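1/ Many people ask me if a machine can already do the shelf work in a small grocery shop. I worked in one for a long time and now I write about shop equipment, so I will try to answer with care.

2/ In August I visited the Sumeo test room in Gramcombe. Their arm put 257 boxes on a shelf and dropped none. I was impressed, I must say. But all the boxes had the same size and hard corners.

3/ Then they gave it soft bags of snacks. It needed 80 seconds for one bag, and the bag was lying on its face at the end. My old boss would send me home for this.
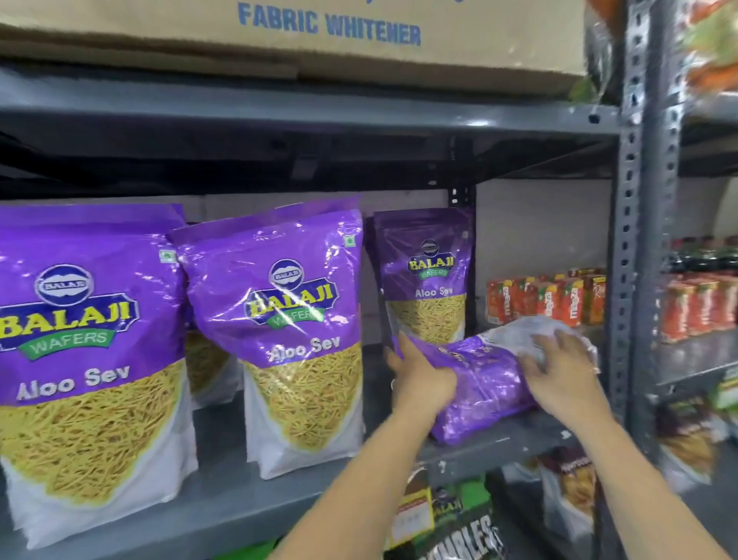

4/ A bag of sev has air inside, so it moves away when you push it. One hand holds the body, the other hand presses the top end until the bag agrees to stay. A person learns this in one morning and after that does not think about it.

5/ Also the shelves are a problem. Small shops use slotted steel racks, with a big carton on the top and snacks beside sauce boxes. The Skekport software wants one product in one lane, with a label in front. I don't know any small shop which looks like this.

6/ Somebody wrote me that Bauerfeind has a softer gripper now. Good, I would like to see it. The price I was told is 3440 a month with service, and for this money a small shop can pay a person who also sweeps the floor and talks with the customers.

7/ So my answer is: boxes yes, bottles maybe, bags not yet. For the home I am even less sure - a kitchen cupboard is worse than any shop.

8/ If you have seen a machine put soft bags upright in a real shop, please send me the video. Without cuts, please.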